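Hilo para quienes estáis pensando en empapelar una habitación pequeña con flores enormes. Llevo todo enero con la cabeza metida en muestrarios y tengo MUCHO que contar 🧵

1/ Lo primero: fuera el miedo al fondo oscuro. Un verde azulado profundo con flores rosas y naranjas hace que un pasillo triste parezca otra cosa. Yo lo puse en el mío, de 110 cm de ancho, y me paro a mirarlo cada vez que paso (de verdad, cada vez).

2/ Mirad el tamaño del dibujo antes que el color. El mismo estampado en pequeño se ve mucho más apretado, y a dos metros las flores se te juntan. Pedid muestra de las dos escalas y pegadlas con cinta una al lado de la otra.

Flores rosas, naranjas y azul pálido, hojas verde salvia. En la pared baja del fondo va el dibujo pequeño y en los lados el grande:
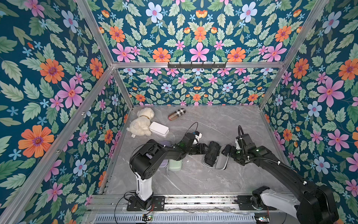

3/ El case. Medid el rapport y sumadlo a cada tira. El mío era de 77 cm y me comí un rollo entero por no hacer caso a Fulgencio Galindo, que me lo había dicho dos veces 😅

4/ Apuntad el número de lote de TODOS los rollos. Los míos eran del 3035 y el que compré después, de otro, tenía el rosa más apagado. Acabó dentro de un armario, y queda precioso, por cierto.

5/ Cola en la pared si el papel es vinílico sobre tejido sin tejer. Cepillo del centro hacia fuera, cuchilla nueva cada dos tiras. ¡Cada dos!

6/ ¿Y los muebles? Lisos. Probé una butaca de rayas de Montes y aquello mareaba. Con la madera clara, en cambio, una maravilla.

7/ Me preguntaba Uriel Quezada por el techo: lo dejé en blanco roto. Ahora le estoy dando vueltas a pintarlo de salvia, os enseño pruebas en cuanto seque la primera mano.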